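Noise Levels in the Brotville Library Building
Final report, Environmental Measurement course project

1. Background

The Brotville library was rebuilt with an open atrium connecting its floors. Before the renovation, the reading room was a closed space with a door. Now it opens onto the atrium, and students have complained that they can hear conversations from the floor below. Our group wanted to find out how loud the reading area gets during a normal day and whether the noise comes mostly from people sitting nearby or from downstairs.

We picked this topic after filling out the library's yearly comment form and reading the summary posted near the front desk. Noise was the most common complaint, ahead of heating and the shortage of outlets.

2. Questions

We set out to answer two questions. First, how does the sound level in the upstairs reading area change between morning and late afternoon? Second, do students choose their seats based on noise, or do other things matter more to them?

3. Method

We took sound readings at 2 locations on the upper floor. Location A was beside the atrium opening. Location B was at the back wall, behind the periodicals shelves. Readings were taken with a handheld meter borrowed from the physics lab and set to A-weighting. Each reading lasted one minute, and we wrote down the average and the peak. The meter was held at the height of a seated person's head and pointed away from the person holding it.

We collected 171 readings in October and November, between 9 a.m. and 5 p.m. We left out exam week because the library changes its hours then. A few readings were thrown out when a fire door alarm went off, and those are not part of the total.
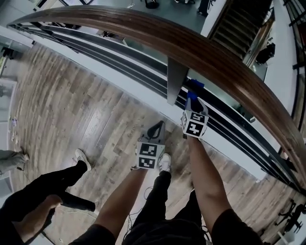
Figure 1. Handrail and glass balustrade at the atrium, with the lower floor beyond.

For the second question we wrote a short paper survey with six items. We left copies at the desks and collected them from a box at the end of each day. We printed 500 and got 101 back with all the items filled in. Surveys with missing answers were not used.

4. Results

Location A was louder than Location B at every hour we measured. The gap was small before 10 a.m. and largest from noon to 2 p.m., when classes in the Pisley wing let out and people pass through the ground floor on their way to lunch. After 3 p.m. the two locations moved closer together again, mostly because the back of the room got louder. Group work seems to shift there in the afternoon.

Peak readings told a different story from the averages. The highest peaks at both locations came from chairs being dragged and from the book return cart, which has a bad wheel. Voices from below raised the average but rarely caused a peak.

In the survey, the most common reason for choosing a seat was being near an outlet. Noise came second and daylight third. Students who said they stayed longer than two hours were more likely to list noise first.

5. Problems

We had one meter, so the locations could not be measured at the same moment. We walked from one to the other and alternated which came first. The survey reached only people who were already in the library — anyone who had stopped coming because of the noise was missed.

6. Recommendations

Felt pads on the chair legs and a new wheel on the cart would cost very little and should cut down the peaks. We also suggest adding outlets along the back wall, so that students who want quiet do not have to give up power to get it. An acoustic panel on the atrium ceiling might help with the average level, but we did not have the equipment to test this.

The full table of readings and a blank copy of the survey are in the appendix.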